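Household Storage and Small Repairs
Session 3: Hanging Things on Walls
Handout prepared by Mylene Tolentino
Revised 22/09/2018

Bring this handout to the practical. Read the section on wall types before you come, and check at least one wall at home by knocking on it and writing down what you hear.

1. Know the wall

Most of you live with one of two kinds of wall. Drywall is a sheet of gypsum between layers of paper, screwed to studs. It sounds hollow between the studs and dull over them. Masonry (brick, block, or poured concrete) sounds dull everywhere and makes a gritty dust when drilled. Older houses may have plaster over wood strips. Plaster cracks easily, so drill it slowly and put a piece of masking tape over the spot first.

In a drywall house the studs are usually 16 inches apart, measured center to center. Some walls use 24 inches. Start from a light switch or outlet, which is normally fixed to the side of a stud, and measure from there. A stud finder saves time but gives false readings near pipes and foil-backed insulation. Confirm with a thin nail in a place that will be covered.

Do not drill straight above or below an outlet or switch. Cables tend to run vertically from them. The same goes for the wall behind a sink or shower valve.

2. Know the load

Weigh the object full. A spice shelf weighs little on its own and a good deal once the jars are on it. If the thing is awkward, stand on a bathroom scale with it and without it, and subtract.

There are two forces to think about. Shear is the load pulling down along the face of the wall. Tension, or pull-out, is the load pulling away from the wall. A picture frame is nearly all shear. A deep shelf, a basket, or a coat hook that sticks out adds tension at the top fastener, and the farther out the weight sits, the more tension there is. Fasteners are much weaker in tension. When a shelf comes down, it is usually the top screws that have let go.

The number printed on a packet of anchors is often a failure load. We work to one quarter of it in this course. An anchor marked 50 pounds is treated as good for about 12.

3. Choose the fastener

Into a stud: a wood screw, with at least one inch of thread in the wood after passing through the drywall. Drill a pilot hole.

Into drywall alone, light load: plastic expansion plug.

Into drywall alone, medium load: toggle bolt. It needs a large hole, so be sure of the position.

Into masonry: sleeve anchor or plastic plug in a hole made with a masonry bit. Clean out the dust before the plug goes in.

Drywall screws are brittle and are not for hanging anything. Fathima Rathnayake's group snapped 2 of them in June with an ordinary screwdriver.

4. Rails and bars

A rail fixed at a few strong points lets you put hooks anywhere along its length, including between studs. Fix it to studs if they fall in the right place. If not, screw a board to the studs first and mount the rail on the board.

A bar held only at its ends will sag in the middle under load. Keep the heavy items near the supports. Open hooks are quick to use but get knocked off; clips hold better and take two hands.

5. For the practical

Work in pairs. Each pair fixes one rail and one basket to the practice panel. Eduardo Sarmiento has the drills and will check bits before you start. Safety glasses stay on until all drilling has stopped.

Hand in a sketch with your fastener positions, the weight of the loaded basket, and the fastener you chose.

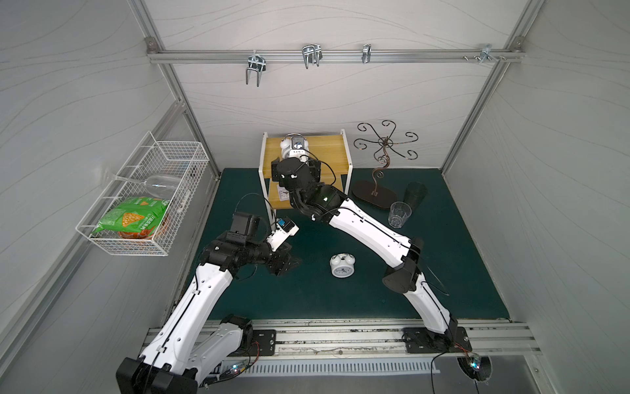

Fig. 1. Hooks on a crossbar and a wire basket on the side wall.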